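We use cookies to remember your settings. Accept | Manage

Teaching the cable move: a first task for your club robot

Our robotics club at Melluteo has run this one every November, and I still love it! The job sounds tiny: two arms take cables out of one box and put them in another. Try it and you'll see why it eats a whole evening.

1. Fold both lids all the way back so they lie flat.
2. Set the full box a little nearer the arms than the empty one.
3. Drive each arm slowly to its start pose and save it.
4. Practice the grab by hand control. Go for a loop near the top, close, then lift straight up.
5. Record 41 runs, swapping drivers after every six.

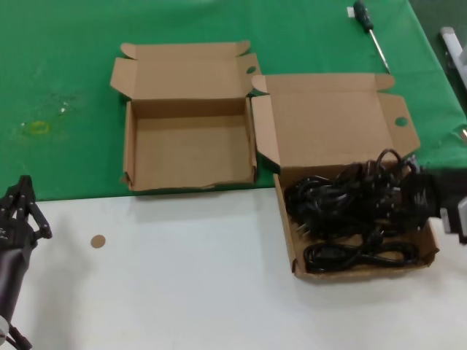 Araceli Ibarra wrote in to say her team at Bustamante got much cleaner lifts once they slowed the closing speed and let the drivers rest between runs. Great tip, and we've added it to our sheet.

Related
Dimix gripper setup for beginners
Sorting bolts with two arms
Nalar club meet: sign-up notes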